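About us

Skidska is a small home help company. We make beds, change linen and put bedrooms in order for people who have no time for it, or whose back does not permit it any more. I started the company with Mavis Lindgren, when we were only 2 people with one car between us. Today we are nine.

Many people ask why we are so occupied with the bedroom. It is a room which guests do not see, so it is left for last. Small things arrive on the bed during the day and in the evening they go to the floor, or under the pillow. We find them there very often!

How we work

Before we touch any blanket, we take everything off the bed. Boxes, bottles and tissues go together in one tray, and the tray stays in the room. We do not throw away anything without asking, also when it looks empty. After this we look at the floor along the side of the bed, and only then we pull the cover straight.

Thick blankets we fold in three parts, always with the printed side in. If there is a fringe, we comb it with the fingers and never with a brush. Dolores Nakamura teaches this to all new colleagues, and she is quite strict – a corner that is not flat must be done again.

We use your own linen and your own cupboards. When you wish to have your blankets washed, Thaddeus Haddad will collect them in November and bring them back within 12 days.

Where to find us

Our office is in Drarura, on the first floor above the shoe repair. Please ring the lower bell. For the first visit we ask that somebody is at home, so that you can show us where things have their place.
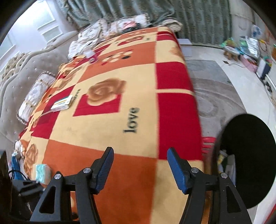
Corinne Doucet

The blanket with the big roses and the word "love" is the kind I like best to work with. On red and orange squares a small white box is easy to see, and so is a pack of tissues at the edge. On plain white sheets I have to look two times.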